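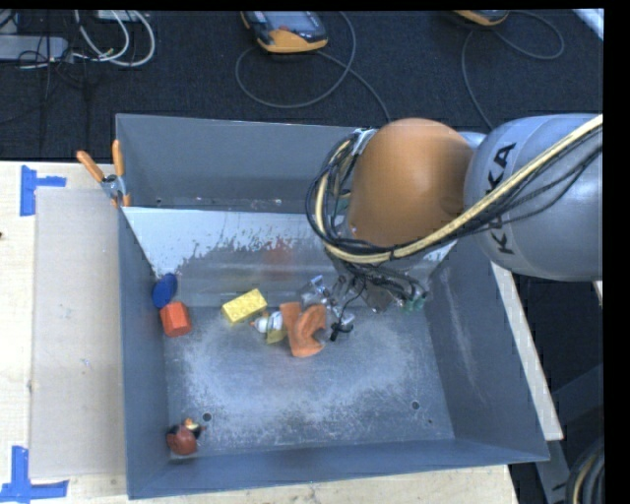 Figure 4. Open gray metal bin on a light wooden tabletop, with an orange and gray KUKA arm reaching into it.

4. Shift work and the evening meal

4.1 Setting and sample

Dutora is a river town with one main street, a rail stop, and a belt of light industry on the flat land to the north. Work in the belt starts early. Most of the plants run a first shift from 6 a.m. to 2 p.m. and a second shift from 2 p.m. to 10 p.m., and a smaller number of employers keep a night crew. The town also has a hospital, two schools, and the usual shops, so a household with two earners often has one person on shifts and one on daytime hours.

We mailed an invitation to 1,000 addresses drawn from the utility list. Completed diaries came back from 223 households. Apartments near the rail stop are underrepresented, probably because turnover there is high and many letters carried the name of an earlier tenant. Households with children under school age returned the diary more often than we expected, given how little free time their notes suggest they had.

The diary covered two weeks in May. Each household kept one booklet, usually on the kitchen counter or held to the refrigerator with a magnet. For each day, the person filling it in wrote down when the evening meal was eaten, who was present, who had cooked, and whether any food was set aside for someone who ate later. A blank space at the bottom of each page was left for remarks. We had planned to ignore the remarks in the analysis, but they were used so heavily that we coded them along with the rest.

Heloísa Rangel carried out 14 follow-up interviews, all in the participants' homes and all in the afternoon or early evening. Participants were chosen to give a spread of shift patterns and household sizes. Interviews were recorded and typed up by the same person. Street names and employers' names are left out where they would identify a family.

4.2 What counted as the evening meal

The diary did not define the evening meal. In pilot work in Nowicki, a smaller town upriver, a printed definition ("the main meal eaten after 5 p.m.") led people on second shift to leave whole pages empty, although they were cooking and eating a large meal at noon. We dropped the definition and let each household decide.

The result was a wide range of times. In households where all adults worked days, the meal was nearly always between 5:30 and 7 p.m. Where an adult worked first shift, it moved earlier, often to 4:30, and the same people wrote down a snack at 8 or 9. Where an adult worked second shift, there were two common patterns. Some households ate at the ordinary time without that person and saved a plate. Others moved the shared meal to 12:30 or 1 p.m. on days when everyone could be there, and treated the evening as a time for leftovers or sandwiches.

A few households reported an evening meal after 10:30 p.m. These were couples without children at home. One woman described this in her interview as "supper, same as anybody's, just dark out." She had tried eating earlier by herself and had given it up within a month.

4.3 The saved plate

Saving a plate was the most frequent arrangement in households with a second-shift worker. We treat it at some length because earlier studies of family meals tend to record the person who eats later as absent. In the diaries, that person was often written in. Several booklets list the second-shift worker under "present" with a note such as "plate" or "later." One child had drawn the plate.

The cook usually chose dishes with the saved portion in mind. Stews, rice dishes, baked pasta, and soup appear often on workdays in these households. Fried foods and fish appear mostly on days off. In the interviews, people said that fish smelled up the kitchen when reheated and that anything crisp was ruined by the time it was eaten. A man who cooked for his wife on second shift kept the sauce in a separate jar so that the noodles would not swell.

The plate also carried messages. Notes on the foil or lid told the late eater about school forms, car trouble, or a call from a relative. Three interviewees had kept some of these notes, and one had them in a drawer with the takeout menus. We did not ask for copies.

4.4 Changes of shift

Rotation between shifts caused more difficulty than any single shift did. Workers at the two largest employers rotate every other week, and the diaries show that meals on the first days after a change were the least regular in the sample. Bought food was most common on those days. The remarks also turn sour: "nobody hungry," "all tired," "ate standing up."

Advance notice mattered. Households that received the schedule a month ahead did most of their shopping on one day and cooked in larger amounts. Those that learned the schedule late in the prior week shopped more often and in smaller amounts, usually at the Marner store on the main street, which stays open until 11 p.m. and charges more than the supermarket near the highway. We have no receipts and cannot say what the difference came to over a year. Interviewees who brought it up thought it was large.

4.5 Limits of the diary

The booklet was filled in by one person, and in most households that person was also the main cook. Meals eaten at work are poorly covered. We know that many shift workers carried food from home, but the booklet had no line for it, and only 13 households wrote about packed meals in the remarks with any consistency. A second form for each adult was considered and rejected on the grounds of cost.

The two-week period also misses seasonal change. In May the evenings are light, and several families ate outdoors. Interviewees said that in winter the early supper was easier to keep because the children came in sooner. Dreltum, the comparison town in Section 5, was studied in colder weather, and the meal times from the two towns should be read with that in mind.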